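Fake Food FAQ

I get a lot of email about artificial food for something I started writing about because my niece wanted a play kitchen. So I put the questions I answer most in one place. If yours isn't in the list, the contact form still works (slowly, sorry!).

How many pieces do you have?
539 at my last count, and that was in December. I've given a few away to a preschool and bought more than I gave, so go ahead and guess.

Where do you buy it?
Mostly secondhand, mixed lots from stores that are closing and the odd box from a photo studio. New, I like Pokard for fruit and Dotex for bread. The Dotex rolls have a nice floury look to them. Kolář makes gorgeous vegetables but the shipping hurts, so I wait until I want two or three things and order them together.

Is it okay for little kids?
Display food isn't made as a toy, and I wouldn't hand it to anyone who still puts things in their mouth. Stems are the worst — they pull right out. For the under-threes get proper play food with an age label on the box.

How do you store it all?
Baskets! I tried lidded tubs first and never opened them. A woven plastic basket lets you see what you've got, and it rinses clean in the sink. Long loaves go in last, laid across the top at an angle, or they hog the whole thing. I keep drawers for the small stuff, grapes and berries and so on, and one drawer stays free for whatever I'm sorting that day.
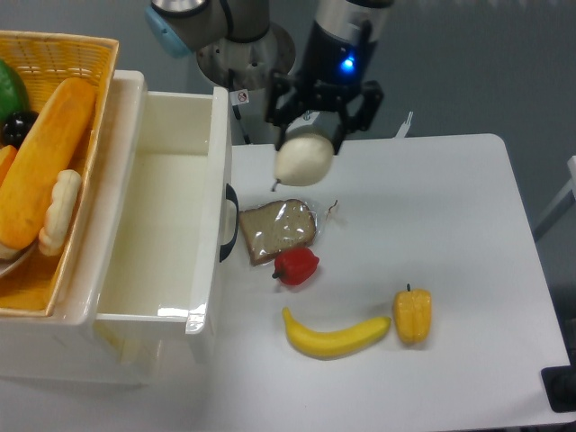

Basket on top of the drawers, with the peppers, banana, pear and wrapped bread still to be put away.

Do you leave the plastic on the bread?
On the sliced bread, yes. The brown slices shed little bits if they rub against other things, and the wrap stops that. It does crinkle and shine under a lamp, so if you're taking pictures for a menu or a shop window you'll want it off.

How do I clean a pepper that's gone dull?
Lukewarm water, one drop of dish soap, soft cloth. Dry it right away and go easy near the stem. Red ones show fingerprints more than yellow ones, at least mine do. Please don't use window cleaner, I ruined a lovely eggplant that way.

My foam fruit is sticky. Can I save it?
Probably not. A dusting of cornstarch buys you a few weeks. Keep it away from the rest in the meantime, the color can transfer.

Can I borrow some for a school play?
If you're close enough to pick it up, sure. Write to me, Abrehet Tesfamariam, through the form and tell me what you need and when it's coming back. Bread and fruit go fast in December.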